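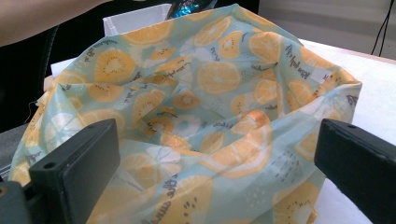
Dünner Stoff mit Zitrusmuster, zu einem Beutel gerafft

Obstbeutel aus Stoffresten nähen

1. Den Stoff bei 40 Grad waschen und bügeln – neue Stoffe laufen oft ein.
2. Ein Rechteck von 75 mal 35 cm zuschneiden und quer falten, die schöne Seite nach innen.
3. Beide Seiten nähen, oben je 4 cm offen lassen.
4. Den Rand zweimal umschlagen und als Tunnel feststeppen.
5. Wenden und die Kordel mit Sicherheitsnadel durchziehen.

Mein Beutel trägt 200 g Kirschen ohne Problem.

Sneha Bisht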